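# Collecting Head-View Demonstrations for Two-Handed Assembly

Project report, Kemness Lab course

Authors: Jin-sol Baek, Octavio Cuadros

## 1. Goal

We set out to build a set of demonstrations for training a policy that handles soft parts with rigid hardware attached. Earlier sets used in the course contain mostly blocks and cups. A policy trained on those does poorly when the object bends while it is being held.

The target for the term was 300 accepted episodes. An episode is one continuous recording from a head-level camera, with a start marker, an end marker, and a short text label.

## 2. Setup

All recording took place at one table. Episodes were logged with Jusell, the department's recording tool, and reviewed the same day. Each operator read the task card before starting and kept both hands in view unless the card called for reaching off the table.

The task cards cover four actions:

- pick up and hold
- turn over
- align a part with a plate
- set down and release

## 3. Object choice

The main object is a black padded band with a pointed metal bracket at each end. It was chosen for its mix of properties. The padding deforms under the fingers, the brackets do not, and the attached cables pull on the part when it moves. A clear acrylic plate with drilled holes serves as the second part. It is hard to see against the wood, and we kept it for that reason.

Hold episodes use both hands, one at each end of the band, with the loop open over the table.

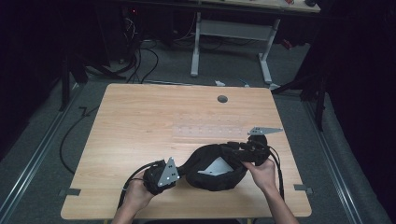
Kumudini Bhuiyan asked at the midterm review whether the cables should be labeled as part of the object or as background, and argued that leaving this to each annotator would make the masks useless for training. We adopted a fixed rule: a cable belongs to the object up to the table edge and to the background past it.

## 4. Results

We recorded 643 episodes in total and accepted 300. Most rejections came from three causes: a missing end marker, a hand leaving the view during a turn, and a label that did not match the action. Another 33 episodes were usable but were set aside as a test split before any training was done.

Agreement between the 2 annotators was high for hold and set-down. It was lower for alignment, where the transparent plate made the moment of contact hard to place. Nattawut Chuensuk relabeled the alignment episodes in June using a stricter definition of contact.

## 5. Known problems

The lighting was constant across all sessions, so the set says nothing about changes in brightness. All operators were right-handed. Cable slack was not controlled between sessions and should be recorded as a field in the log.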